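From: Nuria Shiferaw
To: refurb list
Date: November 20, 2024
Subject: Re: CPU swaps on the Dell batch, couple of questions

Quick one between two other things so excuse typing. Answers to Tolera mostly, rest of you skim.

Tolera Beyene wrote:
> Hi all,
>
> Starting on the Dells from the Brasero pickup tomorrow. Before I open
> a pile of them I want to be sure we're doing it the same way at both
> benches. Last time Hindum got machines from us with two different
> kinds of paste and one with none at all, and I'd like to not get that
> phone call again.
>
> 1. Do we pull the drive bay every time or work under it? Kekeli says
> pull, Lemlem says it wastes ten minutes a box.
>
> 2. Which processors are going in? The sheet on the shelf says one
> thing and the bin labels say another.
>
> 3. Are we updating the BIOS before the swap or after? I did after on
> my last two and one of them just sat there with the fan going.
>
> 4. What happens to the chips that come out?
>
> 5. Is the January date for Hindum still real? I heard it moved.
>
> Also we are out of the lint free wipes at the Orellana Street bench.
> I've been using coffee filters, which work fine, but somebody should
> order.
>
> Tolera

OK in order, sort of.

BIOS first. Before. Always before, with the old chip still in there. If the board doesn't know the new processor it won't post and then you're taking the whole thing apart again to put the old one back. That's your one that sat there, I'd bet lunch on it. Put the old chip back in, update, swap again. Kalkidan has the stick with the update files, and there's a copy in the top drawer at Luvuvstead, the drawer that sticks. Don't download your own, we had one person grab the file for the wrong model and that was a whole afternoon.

Unplug the thing after the update. From the wall. Then hold the power button in for a few seconds. I know you know, but two new people are on this list now and I would rather type it than not.

Heatsink next. Run the machine for five minutes before you shut it down so the old paste softens up, then twist the heatsink a little before you lift. Don't yank. Loosen the screws a couple turns each going corner to corner, not one all the way out and then the next. And unplug the fan lead before you lift, not while it's dangling.

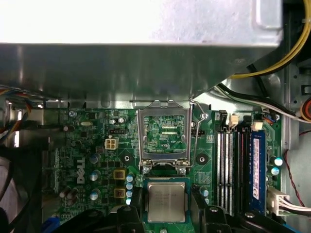
Drive bay: you can leave it in for most of these, so Lemlem wins that one, with conditions. If you have big hands or bad light, or you've done fewer than five of them, take the bay out. It's worth the ten minutes. What gets people is the socket sitting right under the edge of that sheet metal, and the lever standing up next to it with the hook end reaching for the overhang. So you come in low from the front with the chip level, bracket open all the way, and you don't tip it to see under the metal. If you feel like you need to tip it, that's your sign to pull the bay. Same goes for the yellow power cables, they like to slide down from the top while you're looking at something else. Push them back or put a velcro tie on them before you open the bracket. Take the tie off after!!

Pins. The pins are in the socket on these and not on the chip, so if anything drops in there, a screw, a corner of the processor, a crumb, the board may be done. We lost three boards last round and all three were somebody's sleeve or somebody's wipe. Roll sleeves up. No wiping in or near an open socket, ever, not with coffee filters either. If you see a bent pin, stop, close the bracket with nothing in it, put a yellow sticky on the case and set it on Kekeli's shelf. Don't be a hero with tweezers. Kekeli has the magnifier and the patience.

Line up the notches and the little triangle, set it down straight, let go. It should just sit. No pushing from you, the bracket does the pushing when you bring the lever down. It takes more force than feels right and sometimes there's a creak. Creak is OK. Crunch is not OK. If the bracket won't close without a fight, open up and look at the notches again before you do anything else.

Paste: pea in the middle, the gray tube. Please throw out the white tube at Orellana, it's older than my kids. I don't care about the X versus the dot versus the spread with a card. Dot. Everybody dot. That way when a machine comes back running hot we aren't arguing over whose it was.

Which processors — go by the bin labels, ignore the sheet on the shelf. The sheet is from the last batch and I keep meaning to take it down. Somebody take it down. And read the lettering on the actual chip before it goes in. It's faint on some of them, and old paste hides it, so clean the top with a bit of alcohol and tilt it under the lamp. Write the model on the tag. Not "i5". The whole number.

Chips that come out go in the plastic clamshells, one each, no stacking, and no loose chips in a mug (you know who you are). We have 741 clamshells as of this morning so no excuses. Label with the model and the asset number of the case it came out of. Lemlem is keeping the list. Some get reused in the next pile down and the rest go to the recycler with the dead boards. Please don't toss them in with the RAM, last time they came back with scratched contacts and we couldn't tell what was good.

After the swap:

- power on with the side panel off, watch that the fan spins
- go into setup, check it sees the right processor and all the memory
- twenty minute load test, write down the top temperature
- side panel on, tag on the handle, green sticker

If the memory count comes up short after a swap, nine times out of ten it's the stick nearest the socket got nudged. Reseat that first. If it's still short, reseat the CPU, and if it's still short after that it's a sticky and Kekeli's shelf.

Where we are. 269 done and stickered out of the pickup, which was 1,456 cases all in. Not all of those get a new processor so don't panic. Kalkidan went through the asset list and a fair number are fine as they are and only want a clean and a drive. She's marking those with blue tape on the front. Blue tape = don't open for CPU. I had to say it because I opened one yesterday myself.

January for Hindum is still real. What moved was the delivery of the monitors, a different truck and a different headache, and I think that's what you heard about. They want the first load of desktops the second week and they'd rather have fewer that work than all of them with question marks. So no rushing the socket part. Rush the vacuuming if you have to rush something.

Wipes: ordered, 3,000 of them, it was the only size they had left. Half go to Orellana when they come in. Coffee filters are fine til then for heatsinks and chip tops. I also ordered two more of the clip lamps because the one at the back bench flickers and I don't want anybody working over an open socket with a flickering lamp.

Oh and wrist straps. Clip them to bare metal on the case, not to the painted part, and not to the bench leg which isnt connected to anything. I found two clipped to the bench leg. And straps on before you pick up the chip, not after you remember.

Screws. There's a mix of screws in the cup at Luvuvstead and the long ones do not go in the drive bay. If you pull the bay, keep its screws with it, tape them to the top of the bay or use a lid. Somebody forced a long one and now there's a drive that won't slide out. It's still in there. If anyone's good with a hand drill talk to me.

Kalkidan asked me separately if we should save the plastic socket covers. Yes. Shoebox under the printer. Any board going out of a case without a processor in it gets a cover before it leaves the bench, even if it's only going across the room.

Lemlem and Tolera, can the two of you do the first ten together tomorrow so both benches end up doing it alike, then split up. Kekeli said he'll be in after lunch if you hit anything weird. I'm out until three, text don't call.

One more thing on tags — pencil or ballpoint please, the felt pen smears when there's alcohol on your fingers and I have a stack of tags here that say nothing.

Ok have to run, will answer the RAM question from the other thread tonite.

Nuria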